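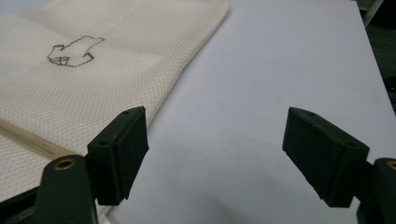 How to Book a Small Hotel Without Falling for the Listing

Hotel listings are written by people who want you to stop reading and enter a card number. I've booked enough of them to distrust most adjectives, and the steps below are how I go about it now. They take an evening. If you only need a bed by the highway for one night, skip to step 4.

Step 1. Find out where the place really is

"Minutes from" is the phrase I trust least. Minutes by what? Copy the street address into a map yourself and ask for walking directions to the thing you came for. Don't use the little map on the booking page, which tends to be zoomed so that everything looks close together.

Last November I nearly took a room in Wendetska that was "steps from the lake." The map said 37 minutes on foot, a good part of it along a road with no sidewalk. I suppose those are steps.

Look at the hill, too. A flat half mile and a steep half mile with a suitcase are different vacations.

Step 2. Read the middle reviews

Skip the raves and skip the rants. The three-star reviews are where people mention the elevator, the thin walls and the breakfast that ran out. Sort by newest and ignore anything from before the last change of owner, if you can find out when that was.

One complaint about noise means a light sleeper. The same complaint from people in different months means noise.

Be wary of a score with hardly anything behind it. The Pension Rorska had a near-perfect rating when I looked, based on 22 reviews, and several of them thanked the same desk clerk in almost the same words. It may be a lovely place. I booked elsewhere.

Step 3. Add up the real price

Go all the way to the last screen before payment, then write down the total. Do this for each hotel on your list before comparing anything. Look for:

Resort, facility or "destination" fees
Parking, per night
Local tax, which may be collected at the desk in cash
Breakfast, if the rate says "breakfast available"
Charges for a second guest

A two-night stay I priced at the Hauser came to about $400 with everything in. The rate on the first page had looked like a bargain. It was still a fair price, just no longer the cheapest of the ones I was considering.

Step 4. Call the front desk

Yes, on the phone. Call in the middle of the afternoon, when check-out is over and check-in hasn't picked up. Ask which rooms face the street, whether the pool or restaurant is open on your dates, and whether they'll match the price you found online. Some will, some won't, and a few will say they can't see it.

Pirmin Frei, who I travel with most often, thinks the call is a waste of time because the clerk will tell you whatever you want to hear. He has a point about "Is it quiet?" So ask things with a plain answer. "What time does the bar close?" gets you further.

Step 5. Read the cancellation terms

"Free cancellation" has a deadline, and the deadline has a time zone. Find both. Check whether you get your money back or a credit, and don't assume a credit can be used on a holiday weekend. Save a copy of the page as it looked when you booked.

I'd also leave the add-on insurance box unchecked until you've read what it excludes. My own record with those policies is poor.

Step 6. Confirm a week ahead

If you booked through a third party, email the hotel directly with your confirmation number and your arrival time. Ask them to reply with the room type. If the answer doesn't match what you paid for, you still have a week to argue.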